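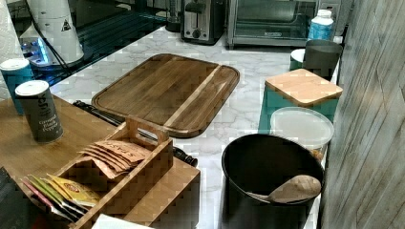
木製まな板の手入れと水分管理　カウアン・アスンサン氏(Cauã Assunção)に聞く

2025年1月7日(火)

厨房用木製品の保守を手がけるWevton社で、アスンサン氏は表面処理を担当している。専門は含水率の変化に伴う反りと割れである。

「反りの原因の多くは、表裏の乾燥速度の差です」と氏は言う。洗浄後に片面を台に密着させて置くと、下面の水分が抜けにくい。上面が先に収縮し、板は上に向かって凹む。同社の標準手順では、布で両面を拭いたのち、木目を縦にして立てかける。直射日光と温風は使わない。

油の選定についても聞いた。食用のサラダ油は勧めないという。「酸化して臭いが出ます。食品用ミネラルオイルなら乾性ではないので硬化しませんが、定期的な塗り直しが前提になります」。塗布は薄く2回、間隔は10時間。余剰分は必ず拭き取る。端面は吸い込みが大きいため、平面より先に塗る。

溝のある板では、溝の底に汚れと水が残りやすい。氏は平らなヘラよりも、毛の硬いブラシを木目に沿わせて使う。研磨は番手を段階的に上げ、最終は3,000番とする社内規定があるが、氏自身はこの規定に懐疑的である。「細かくしすぎると油が入りません。家庭用なら320番で止めて構わない。3月の改訂で直すつもりです」

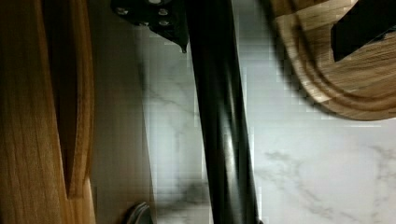
木目と溝の縁。背後は大理石の面。

深い刃傷が3本以上並んだ場合は、部分補修を避け、全面を削り直す。Romvilleの工房では手押しかんなを用いるが、接着で幅をはいだ板については、先に接合部の目視検査を行う。隙間が見つかれば再接着に回す。

塩やレモンによる脱臭については「臭いは弱まりますが、殺菌の代わりにはなりません」と述べた。生肉用と野菜用の板は分け、保管棚の段も別にしているとのことである。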